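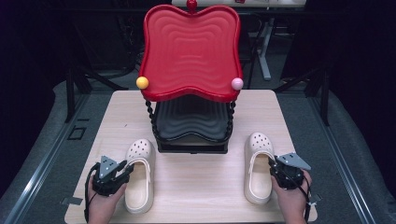
Fig. 3. Two-tier rack with one pair of clogs, toes towards the rack.

Household Storage and Small Furniture
Week 3 handout: Footwear at the door
Tutor: Adebayo Bashir

Bring this to the Tuesday tutorial, along with the measurements you promised me last week. Figs. 1 and 2 were in the Week 2 handout, which I assume you have all kept somewhere safe.

1. The problem

Shoes are awkward to store. They come in pairs, they are dirty on one side only, and their owners want them again in a hurry. Most furniture sold for the purpose deals with the first of these and leaves the other two to the householder. The set reading (Bunnag, ch. 3) calls the strip of floor inside the front door the "landing zone". I would have called it the hall, but Bunnag has a book and I have a handout.

Before drawing anything, work out what arrives at the door. Work boots, thongs, school shoes and gumboots don't want the same shelf. A clog is low at the toe and open behind, so it slides under things a boot won't. The heel strap is the nuisance. Folded forward it lies over the top of the shoe and adds to the height; left back it adds to the length. Measure both ways and use the larger figure.

2. Reading the rack in Fig. 3

Start with the trays. Both have the same wavy outline and rippled surface, red above and black below. Some of you will think it resembles a flower and some a heart. Either answer is fine and neither attracts marks. What I want discussed is what a ridged surface does under a shoe. Ridges lift the sole a little, which lets air in and lets grit drop into the valleys, where it will stay until a person with a brush and a free afternoon comes along. A flat tray wipes down in one go and looks worse doing it.

Next, the supports. The tiers are joined by twisted spiral legs, left and right, with the whole business standing on a rectangular base. Sketch the load path from the upper tray to the table. Then sketch it again with a heavy boot on one front corner -- you may find the second sketch less restful.

Last, the coloured balls: red at the rear, yellow and pale pink at the front corners. Tukent would file these under "terminal ornament". Decide whether a ball on the corner of a tray helps or hinders a hand putting a shoe away, and say why. "It's cheerful" is a permitted argument if you can carry it for a full paragraph.

3. Placing the pair

Toes in or toes out is the oldest quarrel in the subject. Toes in suits the person arriving, who steps out and walks off in socks. Toes out suits the person leaving, who is usually late. Pick one for your household and note who objects.

4. For the tutorial

Draw your own entry to scale, door swing included. Last August three people left out the door.

Fit two tiers into a width of 665 mm. Show clearances for one pair of clogs and one pair of boots.

Read Warkero on ventilation, p. 52 only. The rest is about hats.

Late work goes in the tray outside my office, which is flat.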